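白板与木桌：一块工作面板的取舍

文/《台面》编辑部

伊斯特维尔（Istville）的Hudec工作室做木桌，也做盖在木桌上的板。两样东西分开报价，分开出库，买家可以只要其中一件。工作室负责人伊戈尔·丹科（Igor Danko）说，早年的客户多半只买桌子，用上一年再回来问有没有能铺在上面的东西。二月起，板的订单超过了桌子。

原因不复杂。浅色木台面怕三样东西：点状重压、颜料和反复摩擦。油饰面可以局部修补，但修补处与周围的色差要过一段时间才会消退；漆饰面耐脏，一旦划穿就得整面打磨。在台面上加一层可更换的板，磨损就转移到板上，木面只需承受静载。

Hudec的板叫Wivamico，哑光，颜色略偏米白。丹科解释过为什么不做纯白：纯白表面在直射灯下反光强，长时间低头作业，眼睛容易疲劳，小零件的阴影也会被冲淡。偏米白的哑光面对比度够用，深色物件的轮廓清楚，浅色物件也不至于完全融进背景。奶油色的陶件、石膏件放上去，靠侧光仍能分辨棱线。亮面样板做过两批，最后都没有上架，理由是擦拭后的水痕太明显。

尺寸方面，工作室的建议是板比桌面略小，远端留出一窄条木面。留边有两个用途。其一，取板时手指可以从边缘探入，不必撬。其二，木面与板面有高差，笔和细杆滚到远端时，使用者能听见落下的声音。斯韦托扎尔·鲁斯纳克（Svetozár Rusnák）在Hudec负责装配，他认为第二点是事后总结出来的，最初留边只是因为板材的出厂规格比桌面短。近端则相反，板应当尽量铺到桌沿。前臂搭在桌边时，若皮肤正好压在板的断面上，不到一小时就会留下印子。

板不粘贴，靠自重和背面的防滑条固定。防滑条每隔一段时间需要取下清洗，木屑积在条缝里会使摩擦力下降。鲁斯纳克的检查方法是双手按住板面中部向外推，推得动就该洗了。清洗只用温水，酒精会使胶条变硬。

编辑部借来一套桌和板，试用了一段时间。双手都握着东西时，桌面的作用与平常不同：肘部和前臂成为支点，手本身悬空，板面只提供参照。此时板的平整度反而不如颜色均匀来得要紧，局部翘起不影响操作，一块污渍却会干扰判断。
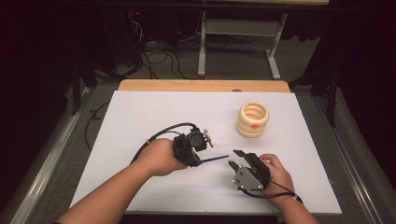 容器的站立稳定性是另一项。筒形、外壁带环状棱纹的小罐底面积有限，在上过油的木面上轻碰即滑，在哑光板上则倾向于原地晃动后复位。滑动和倾倒之间，多数人宁可要前者，因此板面摩擦系数并非越高越好。Illora材料行提供过一种更涩的涂层，Hudec试过之后退回了，高罐在上面一碰就倒。

位置也有讲究。容器宜放在板的一侧，避开两手之间的活动区，离桌沿远一些。带线缆的手持工具尤其如此，线从手腕旁垂下或从工具底部引出，收手时会扫过板面靠近身体的部分。线上加扎带或腕带可以缩小扫动范围，但不能取消。鲁斯纳克的做法是开工前空手走一遍动作，看线会碰到哪里，再决定罐子摆在何处。

缺点同样明确。板的断面没有封边，潮气从四周进入，连续几个雨季之后边角会轻微发胀。丹科承认封边在技术上可行，但封边条会高出板面，滑动纸张时有阻滞，他目前不打算改。另一处不足是运输：板薄而面积大，立放容易弯，平放又占车厢，工作室只接受平放，外地订单因此要等拼车。

保养周期按使用强度定。日常干擦，油污用中性皂液，擦后立即抹干。划痕不深时可用细砂纸顺一个方向打磨，忌画圈。板可以翻面使用，翻面之前应先把木桌擦净，夹在中间的砂粒比板面上的任何划伤都更损桌子。

Hudec接受旧板回收，按面积折价，折价部分只能抵新板，不能抵桌子。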